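May, 2:10 pm. Seal drift on the Narneo bench unit

Continued from the previous page. Jaw temperature was still wandering when I came back from lunch, so the run at the lower setpoint is void and I have struck it out. Replaced the thermocouple with the spare from the Bassey kit. Old one read high against the reference, and the error grew with time at temperature. Keep it for Svitlana, she wants to section the tip.

Repeated the dwell series on the metallized film with the new sensor. Dwell 200 ms: seal peels clean at low force, no film tear. Dwell 700 ms: film tears before the seal lets go, slight shrink at the crimp. The old sheet from Skendley gives a middle value for this film but it is dated 1994 and the jaw profile on it does not match ours. Do not use it for anything except the drawing numbers.
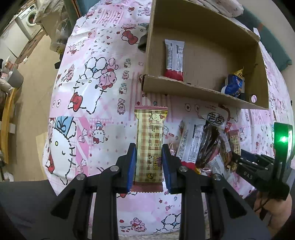 Peel force on the longer dwell was inconsistent left to right. Checked jaw parallelism with carbonless paper: light contact on the operator side. Shimmed the lower jaw, repeated the paper test, contact now even by eye. Have not repeated the peel strips yet.

Cut strips from the edges as well as the center this time. The earlier sheets are center only, which would hide this fault. S. Chornovol to confirm whether the Nesance batch was cut the same way.

Chiller alarm at 59 on the panel, cleared on reset. Cause unknown. Third time this month.

To do: peel strips after shim, new label on the thermocouple lead, order PTFE tape.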